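Home | Animals | Space | Robots | Quizzes
Search: why do robots

CAN A ROBOT LEARN TO FOLD?

Cloth is hard for robots. It flops, it creases. So Mireille Aubert's team tried teaching by copying: a person moves the arms, the robot learns from the recordings. 326 goes so far!

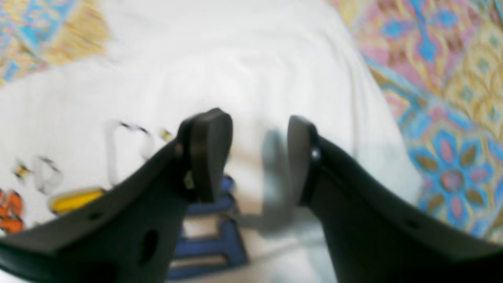
Photo: Orkov Lab

Grippers have two fingers, a bit like your thumb and finger. Pinching thin cloth is realy tricky.
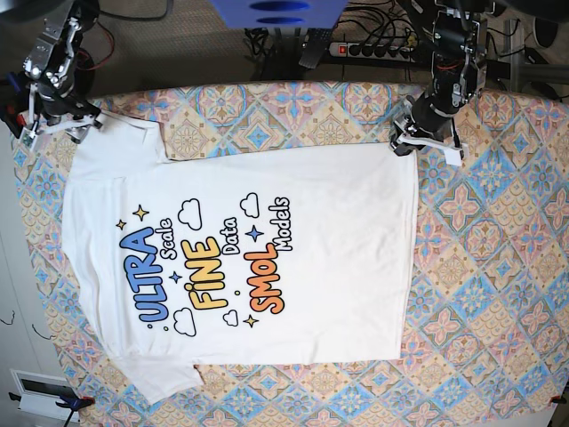

Two arms, one T-shirt.

Then the test. 42 tries, 12 good folds. More practise needed!

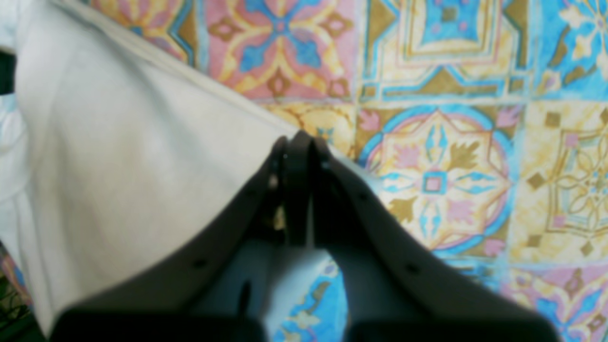

Try it yourself

Fold a T-shirt useing just two fingers on each hand. Hard, eh?

Shares 393 | Comments 12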